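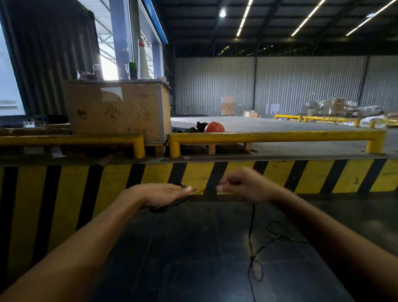 Figura 1. Cordón negro con un nudo y una lazada pequeña, sobre la superficie de goma de un muelle de carga.

Gestión de almacenes y expediciones
Unidad 4. Recepción de mercancías en muelle
Apuntes de clase

4.1. Concepto y alcance

Se entiende por recepción el conjunto de operaciones comprendidas entre la llegada del vehículo al recinto y el alta de la mercancía en el inventario. La descarga física es solo una parte del proceso. La comprobación documental, el control cuantitativo y la asignación de ubicación tienen la misma importancia y suelen concentrar la mayor parte de las incidencias.

4.2. Documentación

El transportista entregará el albarán y la carta de porte antes de la apertura de puertas. El receptor cotejará ambos documentos con el pedido de compra. Toda discrepancia se anotará en el ejemplar del transportista — nunca en hoja aparte — y se firmará por las dos partes.

4.3. Control cuantitativo

Supuesto de trabajo: el almacén Correia espera del proveedor Ollum un pedido de 2.621 unidades, repartido en dos entregas. La primera consta de 1.202 unidades; la segunda, de las 1.419 restantes. En la primera se reciben 319 unidades con el embalaje exterior deteriorado.

El alumnado deberá determinar:

a) qué cantidad se da de alta como disponible y cuál queda en situación de bloqueo;
b) qué reserva procede hacer constar en la carta de porte;
c) cómo se refleja el saldo pendiente en la ficha del pedido.

4.4. Mercancía bloqueada

Las unidades bloqueadas se trasladarán a una zona señalizada y no computarán como existencias disponibles hasta que se resuelva su situación. En el procedimiento interno de Correia, el plazo de resolución es de 48 horas desde la firma del albarán. Transcurrido este, el responsable de turno elevará el caso al departamento de compras.

4.5. Orden en la zona de muelle

Los restos de atado, film y fleje se retirarán al terminar cada descarga. La zona de maniobra permanecerá despejada entre un vehículo y el siguiente.

Entrega del ejercicio

El supuesto 4.3 se presentará por escrito, con un máximo de dos páginas. El caso Cavitz, relativo a devoluciones, corresponde a la unidad 5 y se evaluará en la convocatoria de julio.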